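The Robot That Learns When to Let Go

On the second floor of an old printing house, at about the time when most offices go for lunch, a robot arm is being told that it was wrong. Nobody speaks to it. Yasir Janjua presses one key on a small keypad, the arm goes back to its starting position, and a line of text appears in a log with the word "late" at the end.

"Late" is the most common word in that log. It means that the robot opened its fingers after it should have opened them. The difference can be a fraction of a second, but for a tower of toy blocks a fraction of a second is enough. The block comes down well, it touches the surface, and then the fingers stay closed a little too long and drag it to the side.

Janjua works at Clirwood, a small research company which for two years has studied only this part of the robot's work. The general public likes to see a robot pick something up. The engineers there are more interested in how it puts the thing down. Their method is called Rovum, and in March they began to show the first results to visitors.

The usual way to train an arm today is by demonstration. A person guides the robot through a task many times, the cameras and the motors record everything, and a neural network learns to produce similar movements. It is a good way, and Clirwood uses it also. But according to Janjua it has a weakness which he noticed when he was reviewing his own demonstrations. In a recording of one pick and place, most of the time is travel. The moment of release is only a few images long. When the network learns from all images equally, it becomes very good at traveling and remains careless about letting go.

Rovum treats the recording differently. First, a simple program looks for the moments when the force in the fingers changes quickly. The images near these moments receive more weight in the training, up to 17 times more than the images of travel. Then comes the second part, which Janjua considers the more important one. The robot makes its own attempts, and each attempt gets one of three labels from a person: early, late, or good. The person does not correct the movement and does not take over the arm. Only the timing is judged.

"A person is not very exact when he must say how many millimeters," Janjua explains. "But ask him if it was too early or too late, and he answers immediately. We wanted to ask people for the thing they are good at."
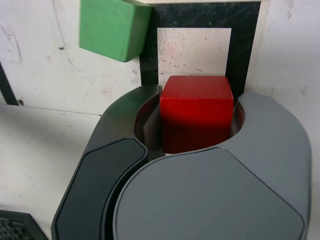
A red wooden cube between the two fingers of the gripper, with a green block and a black square border behind it.

The test objects are wooden blocks, and this choice was criticized inside the company at the beginning. Arsalan Ghauri, who writes the training software, wanted cups and bottles, because customers ask for cups and bottles. He changed his opinion after the first month. With a block, he says, it is easy to see if the result is good. It stands straight or it stands crooked. A worn block also slides a little differently from a new one, so there is some variety in the contact even when the shape is always the same.

The comparison they made is modest in size. Two networks were trained from the same 100 demonstrations, one in the usual way and one with Rovum. The Rovum network also received its labeled attempts, and to be fair the usual network received the same number of additional demonstrations. Each of them then had to place a block on top of another block 30 times, with a new starting position every time. The usual network left 17 blocks standing. The Rovum network left 28.

Ghauri does not want that these numbers are read with too much enthusiasm. Thirty attempts are few, and all of them were done with one arm, in one room, under the same lamps. When he moved the lamps, both networks became worse, and the distance between them became smaller. He has kept these results in the report, on the same page as the good ones.

There is also the question of the labels. Janjua gave most of them himself, and he is stricter than his colleagues. When Ghauri labeled the same attempts from video, he called several of them good which Janjua had called late. They discussed for an afternoon if they should agree on a rule. In the end they left the labels as they were and trained the network again with both sets. It learned something between the two opinions — a little slower than Janjua would like, but the blocks stayed where they were placed.

A more serious problem is soft objects. The search for the important moments depends on a clear change of force, and a sponge or a folded towel gives almost no such change. The fingers meet it gradually and leave it gradually. For these objects Rovum finds too many moments, or none, and the extra weight goes to the wrong images. Ghauri has a version that uses the camera as well as the force, but for now it is slow and he does not show it.

The next trial will be outside the company. Nastgate, a firm that packs spare parts for elevators, has agreed to lend a table at the end of one packing line. The parts there are metal, some with oil on them, and they must be placed in trays with little space around each piece. Janjua visited the line and watched the workers' hands for a morning. He noticed that they do not simply open their fingers. Many of them give a very small push downward first, and then release.

Nothing in the Clirwood demonstrations contains this push. He has started to record new ones, and he is practicing the movement himself before he teaches it to the arm.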